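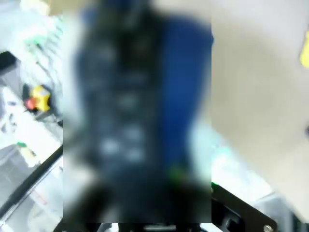 6章 見学会・公開デモでの使用

この章は、Destixアームを来場者の前で動かす担当者のために書いています。据え付けと原点合わせは3章、手首カメラの接続は4章を済ませてから読んでください。

先に断っておきます。公開デモがうまくいっても、そのアームが現場で使えることの証明にはなりません。同じ物を、同じ位置から、同じ照明の下でつかむ動作は、調整に半日かければたいていの機種でできます。本章の手順は、見学者に実力以上のものを見せないように組んであります。営業担当の方には物足りない内容かもしれません。

6.1 デモの種類を決める

本書ではデモを次のように呼び分けます。案内板にも同じ呼び名を使ってください。

再生デモ:記録した動作をそのまま繰り返すもの。カメラの映像は動作に影響しません。
自律デモ:手首カメラの映像をもとに、制御ソフトKumsaがその場で動作を決めるもの。
遠隔デモ:人が操作卓からアームを動かすもの。

見た目だけで三つを区別できる来場者はほとんどいません。展示会で「AIが考えて動いています」と紹介されたアームが、翌日に見に行くと一ミリも違わない軌道で動いていた、という経験は筆者にもあります。再生デモを行うこと自体に問題はありません。再生デモと書いてあれば済む話です。

注意:自律デモの途中で人が操作卓に触れたら、その回は遠隔デモとして記録します。「少し手伝っただけ」という区分はKumsaの記録様式にありません。

6.2 会場の準備(前日)

1. 作業台を床に固定し、水平を確認します。キャスター付きの台を使う場合は、車輪を浮かせてアジャスターで受けてください。

2. アームの最大到達範囲に床テープを貼り、その外側に柵を立てます。柵の位置は、アームを最も伸ばした姿勢で、グリッパーに最も長い対象物を持たせて決めます。空のグリッパーで測ると不足します。

3. 非常停止ボタンを2か所に置きます。一つは操作担当の手元、もう一つは柵の外にいる案内担当の手元です。

4. 両方のボタンを実際に押し、アームが止まることを確かめます。ランプの点灯だけで済ませないでください。

5. グリッパーの取り付けブラケットを手で揺すり、ねじの緩みがないか調べます。緩みがあれば3.4の締め付け手順に戻り、そのあとカメラの位置合わせもやり直します。

6. ケーブルを肩から手首まで指でたどります。手首を両方向に回しきった状態で、突っ張る箇所がないこと。

7. 会場の照明を当日と同じ状態にして、カメラの露出を固定します。

補足:手順7は省略されがちです。窓のある会場では、前日の夕方に合わせた露出が翌日の昼に合うと考えないほうがよいでしょう。カーテンを閉めるか、当日の開場前にもう一度合わせます。自動露出のままで問題ないという説明がBaritzカメラの販売資料にありますが、筆者の環境では、白い紙が視野に入るたびに対象物の輪郭を見失いました。環境が違えば結果も違うはずですので、各自で試してください。

6.3 手首カメラの映像を来場者に見せる場合

カメラの映像を大型モニターに出すと、来場者の足が止まります。同時に、誤解もここで一番多く生まれます。

1. 操作用端末の「表示」から「外部出力」を選びます。

2. 「補正なし」にします。初期設定は「見やすさ優先」で、輪郭を強調する処理が入っています。Kumsaが判断に使うのは処理前の映像です。

3. 認識結果の枠線を重ねるかどうかを選びます。重ねるときは信頼度の数値も一緒に出してください。

4. 遅延を測ります。指をカメラの前で横に振り、モニターの指と見比べます。遅れが目で分かるようなら、モニターの横に「表示には遅れがあります」と掲示します。

手首のカメラはピントの合う範囲が狭く、対象物がレンズの直前まで来ると、色の塊しか映らなくなります。文字も縁も読めません。故障との問い合わせが多いのですが、レンズの仕様です。つかむ瞬間のカメラ映像は、判断の材料としてあまり当てになりません。Kumsaは接近中の映像から位置を決め、最後の区間は指の電流値に頼って閉じます。

来場者から「この映像でよく分かりますね」と言われたら、分かっていない区間があることを説明してください。感心されたまま黙っているのは、案内として不正確です。

注意:グリッパーの一部は常に映像の中に入ります。認識対象から外すためのマスクを4.6で作成していない場合、Kumsaが自分の指を対象物として扱うことがあります。ブラケットを交換したあとは、必ずマスクを作り直します。

6.4 対象物の選び方

1. 対象物は、当日の朝に案内担当以外の人が選びます。候補の箱は前日までに用意しておいて構いません。

2. 練習に使った物と、練習に使っていない物を分け、別々のトレーに載せます。

3. トレーには「練習済み」「未練習」の札を立てます。

4. 次の物は使いません。割れる物、液体の入った物、刃のある物、来場者の私物。

5. 黒や濃紺の、つやのある物を少なくとも一つは入れます。

手順5は嫌がられます。暗くて光る面は位置の推定が乱れやすく、失敗の回数が増えるためです。明るい色の積み木だけを並べれば見栄えはよくなりますが、見学者が自社の倉庫で扱っている物は、たぶん積み木とは似ていません。

来場者が「これもつかめますか」と品物を差し出すことがあります。私物は受け取らず、未練習のトレーから選んでもらってください。選んだ物で失敗しても、別の物に差し替えてその回を無かったことにしないこと。

6.5 当日の進行

担当は、操作担当、案内担当、記録担当の三役です。兼任は認めません。人手が足りない日は再生デモだけにします。

1. 開場前に6.2の手順4から6を繰り返します。

2. 操作担当は速度上限を「公開」に設定します。この設定では「通常」より遅く動きます。速度が遅いことは案内板に書きます。

3. 案内担当はデモの種類を口頭で伝えます。文例:「ただいまから自律デモを行います。失敗することがあります。失敗した場合も、そのまま続けます」

4. 記録担当は試行番号を読み上げ、操作担当が開始ボタンを押します。

5. アームが動いている間、操作担当は来場者の質問に答えません。質問は案内担当が受けます。

6. 対象物がトレーに置かれ、指が離れ、アームが待機姿勢に戻ったところで成功とします。持ち上がった時点では成功と数えません。

7. 落とした物は、アームが止まり、操作卓の表示が「保持」に変わってから拾います。

8. 記録担当は結果をその場で書き、次の試行に移ります。

警告:拍手が起きても柵の中に入らないでください。来場者に手を振らせる演出や、アームから直接物を手渡す演出は、この機種では禁止です。Destixには人との接触を検知して止まる機能がありません。関節の過電流で止まることはありますが、これは機械を守る機能で、人を守るようには作られていません。

補足:写真撮影の依頼でアームを停止させるときは、一時停止を使わず「保持」にします。一時停止は端末に触れただけで解除されることがあります。

6.6 成功率の書き方

成功率を掲示するなら、次の項目を同じ大きさの文字で並べます。

・試行した回数
・成功した回数
・デモの種類
・練習済みの物か、未練習の物か
・途中で人が介入した回数

百分率だけの掲示はしないでください。分母のない数字は読みようがありません。

例として、Gasus社の見学会での記録を載せます。2024年4月29日(月)に行ったもので、操作はSi-woo Yang、案内はYeshi Alemneh、記録はBethel Belayが担当しました。

自律デモの試行:346
成功:214
うち人の介入があった試行:集計なし

最後の行が問題です。当日の記録用紙には介入の欄がありませんでした。6.1の規則では介入のあった回は遠隔デモに移すことになっていますが、欄がないので移しようがありません。214という数字には、人が手首の角度を直してやった回が含まれている可能性があります。含まれていないかもしれません。今から調べる方法はなく、筆者はこの数字を性能の根拠に使わないことにしています。

一方、当時の会場には「成功率100%」と書いた札が出ていました。再生デモの台に付けたものだという説明を受けています。再生デモでは記録した動作が最後まで流れれば成功と数えており、物をつかめたかどうかは見ていませんでした。札そのものに偽りはなく、読んだ人が何を受け取ったかは別の問題です。現在の規定では、再生デモに成功率を掲示することはできません。

改訂版の記録用紙はAdanech Shiferawが作成し、付録Cに収めてあります。介入の欄は空白のまま提出できません。介入がなければ「なし」と書きます。

6.7 よく受ける質問と回答の目安

案内担当は次の範囲で答えてください。分からないことは分からないと答えて構いません。

うちの製品でも使えますか。
この場では判断できません。実物を使った試験を申し込んでもらいます。「おそらく大丈夫です」とは言わないこと。

人は何人減らせますか。
答えません。本日のデモにも三人が付いています、と事実を伝えるのは差し支えありません。

学習にはどれくらいかかりますか。
対象物と置き方によって大きく変わります。会場で見せている物については、練習記録を端末から開けるようにしてあります。良かった日だけを選んで開かないでください。

なぜこんなに遅いのですか。
公開用の速度上限をかけています。ただし上限を外しても、接近の区間はそれほど速くなりません。

夜間に無人で動かせますか。
本書はその使い方を扱っていません。デモの会場で勧めることもしないでください。

6.8 調子が悪いとき

症状:つかむ位置が毎回同じ向きにずれる。
カメラの取り付けが動いています。ブラケットのねじを確認し、4.3の位置合わせを行います。Kumsaの補正値を手で足して合わせ込む方法は、その場ではうまくいったように見えますが、手首の向きが変わると別の方向にずれます。

症状:指が対象物の手前で閉じる。
マスクの不備か、反射を対象物の縁と取り違えています。まずマスクを確認し、次に照明の角度を変えます。

症状:午前は動いたのに午後は動かない。
露出の設定を見ます。日差しの入り方が変わっていないかも見てください。再起動で直ることがありますが、原因が分からないまま直ったものは記録用紙に「原因不明」と書きます。

症状:映像が固まったのにアームが動き続ける。
直ちに非常停止を押します。再開せず、その日の自律デモは中止します。古い映像で動作を決めている状態です。端末の記録を保存し、付録Dの窓口に送ってください。

症状:アームは正常だが、来場者が飽きている。
対処は不要です。速度を上げたり、成功しやすい物だけに替えたりしないでください。

6.9 終了後の作業

1. アームを格納姿勢に戻し、主電源を切ります。非常停止ボタンは押した状態にしておきます。

2. 記録用紙の試行番号と、端末に残った試行番号を照合します。

3. 合わない番号があれば、用紙の余白に理由を書きます。理由が分からないときは番号だけ残します。

4. 映像は編集前のものを保管します。紹介用の動画を作る場合は、早送りした箇所に倍率を入れ、つないだ箇所が分かるようにします。

5. 対象物の傷を調べます。指の跡が付いた物は、把持力の設定と一緒に記録します。

6. 記録用紙の写しをBezawit Gashawに送ります。失敗の多かった日の分も同じ扱いです。

注意:次回の見学会は10月を予定しています。それまでにグリッパーの指を交換した場合、過去の記録と並べて掲示することはできません。指の型番が違えば別の装置として扱います。型番の確認方法は7.2にあります。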